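Tuvus opens Fuvamon planning software to outside developers

Release adds scene generation, grasp scoring and a replay tool for arms working in furnished rooms

Tuvus has made its Fuvamon motion planning package available to outside developers, following a closed trial that began in January. The package plans and checks the movements of a robot arm in simulated homes, where furniture limits how the arm can reach and the objects to be handled have awkward shapes.

Fuvamon was written for teams that want to test a planner before putting it on hardware. It loads a room, places an arm on a table, shelf or floor stand, and asks the planner to reach, grasp, lift and set down objects within range. Each attempt is logged with the joint path, the grasp pose and the reason for any failure.

The living room set uses a Franka Emika arm on a dark side table next to a red sofa. Objects are placed on the seat cushion, so the arm has to come up from its base and reach down over the sofa to get at them.
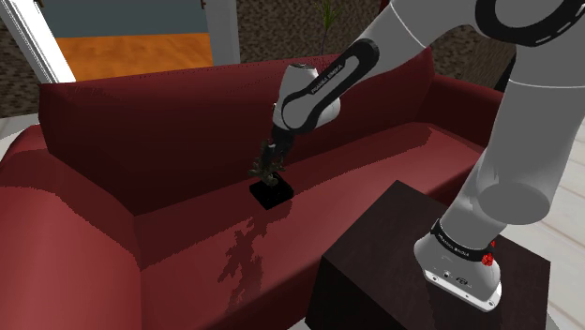
Branching objects were a weak point in earlier builds. The old grasp module wrapped each object in a simple box and aimed for the middle of it, a method that suits cups and cartons but gives poor results on anything with thin parts and gaps between them. Version 2 works from the full surface mesh and scores candidate grasps by how much contact the fingers can make, how far the wrist must turn and whether the hand will clear the surface underneath.

"We had a planner that looked very good on boxes," said Libor Čierny, who leads the planning group at Tuvus. "Then we gave it things with branches and it spent most of its time failing. The new scoring is slower per grasp, but it throws out bad candidates much earlier, so the whole job finishes sooner."

The release ships with 262 room layouts and 3,343 objects. Layouts can be edited in a text file or in the browser-based viewer, and developers can import their own meshes. Lighting and wall, floor and upholstery textures can be varied separately from the geometry, for groups that are training perception models on the same rooms.

A replay tool is included as well. It steps through any logged attempt from several viewpoints and shows the planner's cost at each point on the path. Users in the trial asked for a way to compare two runs of the same task side by side, and this has been added – both runs share one timeline, and the first point where the paths split is marked.

The arm's start pose can now be set per task. In earlier builds every run began from the same folded position, which made results look more consistent than they were. Tasks in the living room set may now start with the arm raised, turned away from the target or extended over nearby furniture, and the planner must find its way from there.
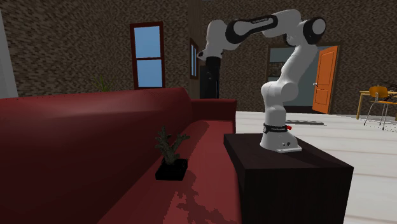
KULACH, Tue 4 March

Licenses are available from today through the Tuvus developer site. Research groups and schools may use the full package free of charge for noncommercial work. Commercial licenses are sold per seat, with a discount for teams of 20 or more.

Kolář, the integration firm that took part in the trial, will offer setup and training for commercial customers. Its engineers have also written the connector that passes Fuvamon plans to a customer's own arm controller. The connector checks joint limits and speed limits a second time before anything is sent, and it can be run in a dry mode that only reports what would have been sent.

Fuvamon runs on Linux and needs a graphics card for rendering. Planning alone can be done without one. The Python interface is unchanged from the trial build, apart from the start pose settings and the new grasp scoring options, which are described in the migration notes.

Two items from the trial feedback are still open. Cushions and other soft surfaces are treated as rigid, and shadows on them can show jagged edges at the default render setting. Work on soft contact is under way, and Čierny said it would be released as an update to existing license holders at no extra cost.

Press and licensing questions may be sent to the Tuvus office in Kulach. Review copies are available on request.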